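From: Huệ Hứa
To: Panasthorpe House kitchen list
Subject: Re: Counter by the toaster, what stays out
Date: June

Loan Phan wrote:

> Hi all. Before I order shelves from Plasgate I need to know what
> people want kept on the counter by the blue tile and what can go
> in a cupboard. The shelf I'm looking at is 17 inches deep. Also,
> does the bamboo board live there or is it only there until
> somebody puts it away? Khang thinks it should hang up.
>
> Loan

Loan,

Answers in the order you asked. The toaster stays. It gets used every morning, and the only other outlet is next to the sink. I would leave the board behind it too, flat, the way we have it now. It gives us a place to butter toast without walking across the kitchen.

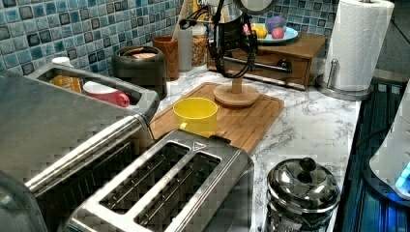 Toaster, board, and the steel tray with the pink and white cup in it.

The tray is a different matter. It has turned into the spot for anything without a home, and I'd like it emptied at the end of each week. If the cup is yours, please take it. Cường said he would go through the rest, and whatever is left goes in the box by the back door. 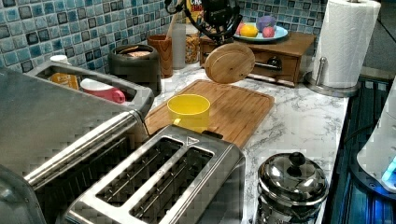 On the shelf itself, 17 inches is more than we need. Most of our jars and canisters are narrow and do fine in one row against the wall. Hòa measured the space under the cabinet and got 19 inches of height, so a single shelf would fit with room to lift things out. The row at the back of the counter, where the charcoal-gray canister is, could move up onto it, and then the board could slide back toward the tile. The yellow cup can go in the cupboard with the other plastic ones. I don't see a need for a second shelf. Nghiêm quoted us for two last time and we ended up not using the top one.

As for hanging the board, Khang is right that it can be done.

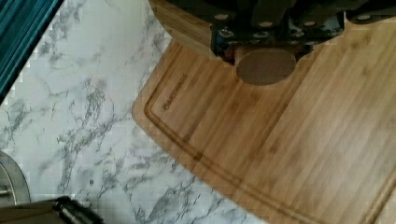 Handle cutout at the top of the board, groove along the edge.

My objection is the weight. The hooks we have are the stick-on Bemik ones and I don't trust them with it. If somebody wants to put a screw hook into the side of the cabinet, go ahead, but please check with Hòa first so it doesn't end up where the door swings. Until then it stays flat. Wipe out the groove when you're done, crumbs and juice both collect in there, and stand the board up to dry if you've washed it. It needs oil again this month. The bottle is under the sink, behind the dish soap.

Loan, can you send the Plasgate price for one shelf before you order? I'm home after 5 most days if you want to come down and measure again.

Huệ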